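Terrace Talk > Tickets and Travel > Away ticket points, is the new system fair?

Started by rivas_rowF
April 16, 2021

rivas_rowF
The club has published the revised points table for away allocations. Summary for anyone who hasn't opened the PDF:

Each away match attended: 24 points, flat. Previously it depended on distance.
Season card renewal: 400 points, credited in March.
Points expire after two full seasons.
Ties are settled by ballot, not by length of membership.

My objection is to the flat rate. A trip to Rultstead on a weeknight now earns the same as the Gesari ground, which I can reach on a city bus. The old table at least recognized that one of these costs a vacation day. I have written to Ubaldo Carbone in the ticket office and will post the reply.
Florencio

samonte_j
The distance bands were never applied correctly. Rultstead was in band C one season and band B the next, and the road didn't get any shorter. A flat rate is easy to audit. I would take easy to audit over generous.

The tie rule is a bigger problem. Most regulars will finish on identical totals, so the ballot will decide nearly everything for the small grounds.

NorthEndKettle
Agree with samonte_j on the ballot, disagree on the rest. If every trip is worth the same, people will collect points at the easy grounds and then cash them in for the cup semifinal. The ones who stood in the rain at Rultstead get nothing extra for it.

samonte_j
They get 24 points for it. Same as everybody who attended. Attendance is what is being measured.

NorthEndKettle
Then measure it. Last season you got credit for buying the ticket, whether or not you went. Half my row was selling theirs on.

e_pongsiri
Scan data has been used since March. Section 6 of the document: points are credited on entry, and an unscanned ticket earns zero. A transfer made through the club site moves the points to the person who used the ticket.

Two things are still unclear to me:

1. Section 6 says entry scans are supplied by the home club. Not every ground has readers on the away turnstiles. Trimik Park still tears stubs.
2. Section 9 refers to an appeal form that isn't on the site.
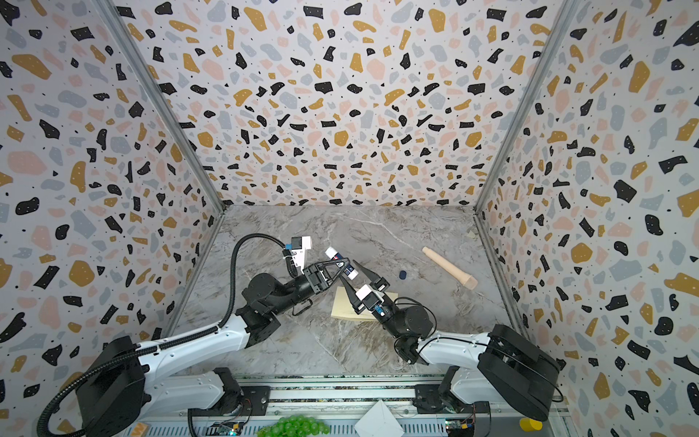
On the first point, I asked at the ticket window and was told to keep the stub and bring it in within 29 days of the match. That deadline is written down nowhere in the document. I would like to see it in section 6 before anyone relies on it.
Ekkachai

rivas_rowF
I missed section 6 completely. Withdrawn, the part about buying and not going. The flat rate objection stands.

vitt_cirillo
Some arithmetic on the ballot. The away end at Rinaldi holds 1000. Once the sponsor and player seats come out you are left with fewer, and the club doesn't publish how many. Without that number you can't work out where the cutoff falls, so you can't tell whether you are in the ballot or safely above it. Publishing the cutoff after each sale would fix most of the complaints in this thread, and it costs one line on the website.

Distance bands I can live without. I drive to all of them anyway.

NorthEndKettle
They used to publish the cutoff. It stopped when the ticketing software changed.

samonte_j
It stopped a season before that. I have the old pages saved. The last one listed is the Gesari away match.

NorthEndKettle
Fine, a season before. Still stopped.

OldScoreboard
What happens to points for people who had to skip a season? I was on nights and couldn't get to anything. Two-season expiry means I start again from the renewal credit.

e_pongsiri
Section 4. A season can be frozen if you keep the season card and apply before the first home match. No retroactive freezes. If your shift change came mid-season, you are out of luck under the current wording.

OldScoreboard
It came mid-season.

vitt_cirillo
Write in anyway. The wording on freezes was changed once already after people wrote in.

rivas_rowF
Reply received from the ticket office. Condensed:

Flat rate stays for next season and gets reviewed after it.
Stub deadline confirmed, to be added to section 6.
Appeal form "in preparation."
Cutoff figures: will be raised with the board, no commitment.

No answer on the ballot. I have asked again, and put OldScoreboard's freeze question in the same email.

samonte_j
A review against what, though? If they don't keep the totals by ground, there will be nothing to compare with. Ask them that as well.

rivas_rowF
Added.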